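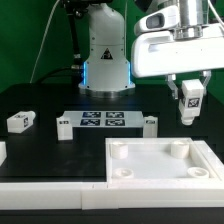
Wuvenora Help Desk
Ticket 1766
Product: Bustari peg and tray set
Submitted by: Damián Serrano, Plernby
Handled by: Behrouz Ahmadpour
Status: Solved
Subject: Label on one post keeps dropping out in Ranjbar, all the others are great

Damián Serrano, 9:12 a.m.

Hi! First of all, we love this set. We put the board and the tray on the black table and had everything reading within the first hour, which made for a very happy morning over here (there was cheering).

One problem. The flat board with the four markers reads perfectly every time. So do most of the loose parts. But one post drops out of Ranjbar over and over. It shows up in the list, stays for a moment, goes gray, comes back, goes gray again. When it does show up, the position jumps around by enough that we can't line it up with a peg.

What I've tried so far:
- Restarted Ranjbar
- Turned the post so the label faced the other way, then back again
- Dimmed the lights, then turned them all the way up
- Swapped its place with another part (the problem follows the post, the other part is fine in the same spot)

I left it logging for a bit and got 294 dropouts on that one label. Zero on the board. I'm stumped but kind of enjoying the hunt!

Behrouz Ahmadpour, 9:40 a.m.

Hi Damián, what a nice ticket to open with my coffee. And thank you for swapping the places, that saves us a whole round of questions. If the trouble follows the post, we can forget about the table and the lights for now and look at the label itself.

Could you tell me:
- Is it one of the labels that came in the bag, or one you printed?
- Is there a white margin left on all sides of the black square?
- Does the label lie flat, or can you feel a lifted corner with a fingernail?
- What size does Ranjbar show for that label when you click on its name?

A close picture of the label would help too, if you have one.

Damián Serrano, 10:05 a.m.

Ooh, good questions. It's one we printed. The label from the bag got lost when we unpacked (my fault, I was tearing bags open like it was my birthday), so I printed a new one from the sheet in the download folder and cut it out with scissors.

Corners feel flat. I went over it with a fingernail twice. Margin is there all the way around. I did notice a faint dashed line along the top of the paper that I must have left on when I cut it.
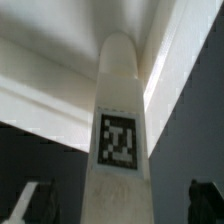

Printed label on the front of the post. Faint dashed line along the top edge of the paper, scuffs lower down.

I don't know where to find the size, will look after lunch. The smudges are below the label and I don't think they matter, but should I clean them off?

Behrouz Ahmadpour, 10:31 a.m.

Great picture, that helps a lot. The margin is fine and the dashed line is nothing to worry about. It's faint, and it sits outside the black border. You can trim it if it bugs you, but please keep plenty of white around the square. A generous margin is good and a skinny one causes trouble.

The scuffs are fine too. A soft cloth with a drop of dish soap is all I'd use on the white parts. Keep the paper dry. No rubbing alcohol near the label, it can make the print bleed.

The size is under Parts > (name of the part) > Label. I'm very curious about that number now! Could you also put a ruler across the black square, edge to edge, leaving the white margin out? Then compare the two.

Damián Serrano, 1:18 p.m.

FOUND IT. Well, found something. The ruler and the number in Ranjbar don't agree at all. I divided one by the other and my printed square is 84 percent of what Ranjbar thinks it is.

So I opened the print window again and there it was, "Fit to page," checked. I never touched that box, the printer has it on by default. I'm half annoyed and half thrilled.

Would that explain the dropouts as well, or only the jumping?

Behrouz Ahmadpour, 1:36 p.m.

Beautiful detective work! Yes, it can explain both. With the wrong size, Ranjbar places the post nearer or farther than it really is. If the spot it comes up with falls outside the area you've set for the table, the part gets grayed out. Then it lands just inside again and comes back. You'd see exactly the on-and-off you described.

Please do this:

1. Open the label sheet again and choose "Actual size" or 100 percent. Uncheck "Fit to page."
2. Print on plain matte paper. Glossy paper and clear tape both pick up reflections.
3. Measure the black square before you cut. There's a test bar at the bottom of the sheet as well.
4. Cut with a metal ruler and a craft knife if you have them. Scissors are okay, go slow.
5. Peel the old label off and wipe away any glue left behind. Don't stick the new one over it.
6. Press from the middle outward and check that it sits straight.

One more thing: check the other parts. If you printed any of their labels from that same sheet, they'll be small as well, even if they seem to behave. 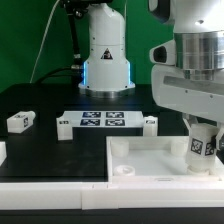 Damián Serrano, 3:47 p.m.

Done, and it's so much better! New label at actual size, measured before cutting, stuck on straight on the second try. Ranjbar has held it steady since I put it on. I logged it for as long as I did this morning and got 2 dropouts, and both were me leaning across the table with my sleeve in the way.

I also went through the other parts like you said. One more had a label from my sheet, so that one got a new print too. The rest are originals from the bag.

Two small things for whoever looks after the download folder, no rush:
- It would be lovely to have "print at 100 percent" in big letters at the top of the sheet. The test bar is at the bottom and I cut straight through it.
- Could the size be shown next to the part name in the list? I'd never have gone looking three menus down.

Can I order a spare bag of labels anyway? I'd like one in the drawer before the September open house.

Behrouz Ahmadpour, 4:02 p.m.

Hooray! I'm so pleased. Both suggestions are going to the people who make the sheet, with your ticket number on them. I like the one about the list very much and I'll push for it.

Spare labels are on the Bustari parts page under "Paper and stickers." They come as a full set, so you'll have doubles of the board markers as well. Store the bag flat and out of the sun.

I'm marking the ticket solved. If the post acts up again, reply here and it will reopen with everything in it.

Notes for this ticket
Cause: label printed with "Fit to page" on, black square too small
Fix: reprinted at actual size on matte paper, old label removed first
Also replaced: one other label from the same sheet
Left as is: board, tray, pegs

Damián Serrano, 4:10 p.m.

Ordered the labels. Thanks so much, Behrouz, back to the pegs!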